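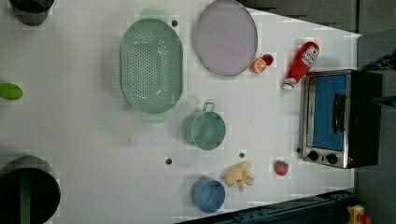 Stornness (film)

Stornness is a drama film written and directed by Wakana Yoshida. It is set in a fishing town on an unnamed northern coast and runs 152 minutes. Yoshida shot it in June with a cast made up mostly of local residents.

Plot

Fukuda, a retired ferry pilot, comes back to the town of Iltutton to sell his late brother's house. The sale stalls over a missing deed, and he takes a room above the harbor office. Over the winter he is drawn into a dispute between the town and Floltar, a shipping company that wants to close the old pier.
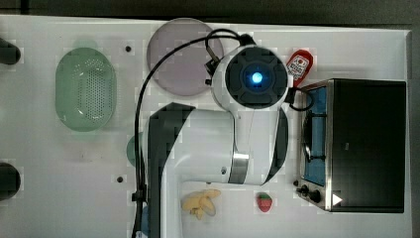

He finds the deed among his brother's tide records but does not tell the buyer. The film ends with the last ferry leaving the harbor. It is left unclear if Fukuda is on board.

Production

Yoshida wrote the first draft as a stage play with 2 characters. The screenplay added the pier dispute and a town meeting, which used 200 extras and was filmed in a single take. Most of the dialogue in that sequence was improvised. 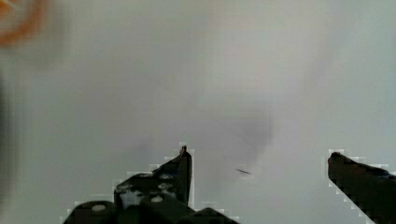 Release

The film opened on 22/07/2021 on 20 screens. Reviewers praised the sound design and the lead performance, though several found the middle hour slow. A shorter cut was later prepared for television.

Contact | Copyright | Back to top
Shares: 20 | Comments: 2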